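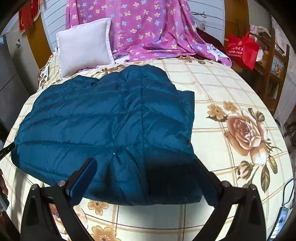

Bought the Stuvel light down jacket in July, off season, because the price dropped to 60 and I'd been watching it for weeks. Teal, they call it. On the website it looked closer to green, so fair warning. Laid out on our rose print sheet it's plainly a blue teal, and it goes almost navy in shadow. I like it better than the website color but if you wanted green, look elsewhere. The puffy bands run sideways and they curve a bit, with one seam down the middle.

Ordered through Sosetura, came in 11 days. No complaints there. Packed very flat, looked sad for an evening, then puffed up on its own. I gave it a shake every time I walked past.

Weight. 563 grams on my kitchen scale, size medium. My old parka is over 900 so I notice the difference on my shoulders, mostly on the walk up from the station at Pimedham which is all hill. Warm enough for that with a long sleeve shirt under. Standing still at the bus stop, less so. Wind gets in at the hem — there's a drawcord but the toggle is tiny and I can't work it in gloves.

Fit is short in the body. Sleeves good, shoulders good, then it just sort of stops. If you're tall get the next size up. I didn't, and I've been pulling it down at the back all winter.

Pockets: two outside, one inside. The inside one takes a phone but only if you take the case off. Outside ones are deep and lined with somthing soft, best part of the jacket.
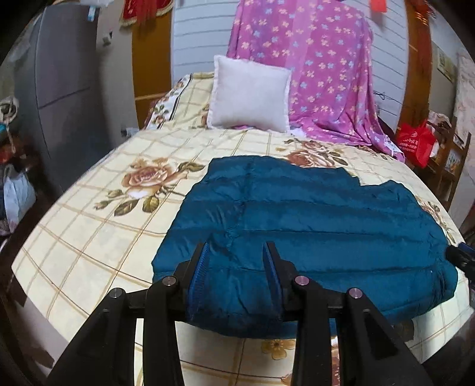
Now the shell, which is where I go back and forth. Nylon, thin, light rain sits on it for a while and then doesn't. It's also shinier than I expected. Spread out face-up you get that glossy, slightly wrinkled look across the bands, and mine has never gone fully smooth, not even after a night on a hanger. Zipper tape is blue, close enough to the jacket that it doesn't shout. The zipper itself snags maybe one time in five, always near the bottom, always when I'm late.

Washed it once. Cold, gentle, down soap, then low in the dryer with tennis balls. Took three rounds to get the clumps out, so leave yourself an afternoon. A few small feathers came through the seams after, not many. Has settled down since.

Compared with the Sầm jacket I had before: that one was warmer and had a better hood, but it cost twice as much and the cuffs frayed in the second year. Stuvel cuffs still look new.

Four out of five. Would be four and a half with a longer back and a zipper that behaved. For 60 I'd buy it agian, one size up — probably in black.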